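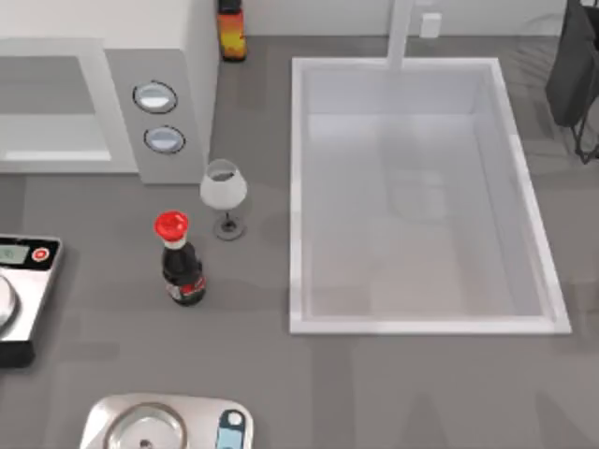
Figure 7.1 A computer-rendered kitchen counter seen from above, with a microwave at upper left and a sink at right.

Chapter 7
What the Household Survey Can and Cannot Tell Us

Ask people how long they spent cooking yesterday and they will give you an answer. They will give it quickly, usually in a round number, and most of them will believe it. A good deal of what has been written about housework over the past several decades rests on answers of this kind, and this chapter asks how much weight they can bear.

My own view, which you are free to argue with by the end of the chapter, is that they can bear less than most textbooks suggest. Surveys of domestic time are useful. They are also treated with a politeness that we would never extend to, say, a person's own report of how much they drink.

Consider the Urham study, which you will meet again in Chapters 8 and 11. The researchers mailed a questionnaire to households in a single town and received 1,653 replies. Of these, 1,430 were complete enough to use. The study is best known for its claim that couples in Urham shared kitchen work almost evenly, and that claim has been repeated in newspaper columns, in lectures, and in at least one earlier edition of this book.

Look at how the number was reached. Each household filled in one form. The form did not ask who was holding the pen. It asked for "hours spent on meals by each adult in a normal week," and it left the household to decide what a meal involved and what week was normal. Did planning the shopping count? Did wiping the counter afterward? A person who thinks of cooking as the time the stove is on will write down one figure, and a person who starts the clock when they open the refrigerator and wonder what is left will write down another. Both are answering truthfully. The study added their answers together.

Then there are the forms that were thrown out. The report says they were "incomplete" and moves on. It does not say which questions were left blank, or whether the blanks came more often from large families, from people living alone, or from people too busy with the work in question to finish a survey on it. Perhaps the missing forms would have changed nothing. We have no way to check, and neither did the authors when they wrote their conclusion.
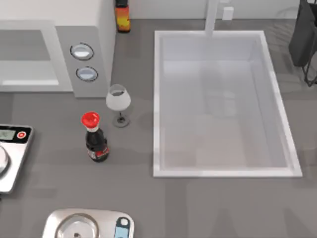
The usual answer to these complaints is the time diary. Instead of asking about a normal week, the researcher asks people to write down what they did in each 15-minute block of one particular day. Diaries are better, and I will say so plainly before I start finding fault. People remember this morning more clearly than they remember a week that never quite happened.

But a diary has a space for one activity, or at best for a main activity and a second one. Someone who is rinsing plates while listening to a child read and waiting for the phone to ring has to choose. What gets chosen depends on what that person thinks the researcher wants to hear about, and on what they themselves consider work. Cayetano Llorente, whose interviews in Drutik make up the first reading for this chapter, went back to people who had kept diaries and talked through the pages with them. Again and again they mentioned jobs that were nowhere on the page. One woman had written "resting" across a long stretch of the afternoon. She had been shelling beans.

Llorente's work has its own problems. He spoke to few people, he chose them himself, and he stayed in Drutik for only part of one December, a month when kitchens are not at their most ordinary. He is also fond of a good story, and the beans may be a little too good. Read him with the same suspicion you bring to the Urham tables.

The rest of the chapter has 3 sections. The first goes through the wording of the Urham form line by line. The second compares it with the diary method used by Beaudoin, where the results look quite different and the explanation offered for the difference does not convince me. The third turns to the Jemier interviews, which asked both adults in each home the same questions in separate rooms — a simple step, and one that should have been taken much earlier.

Before you go on, write down how many hours you spent on housework last week. Keep the paper. You will need it for the exercise at the end of Section 7.2.

7.1 The Wording of a Question

The first line of the Urham form reads: "Please list the adults who normally live in your home." It looks harmless. The trouble begins with the word "normally."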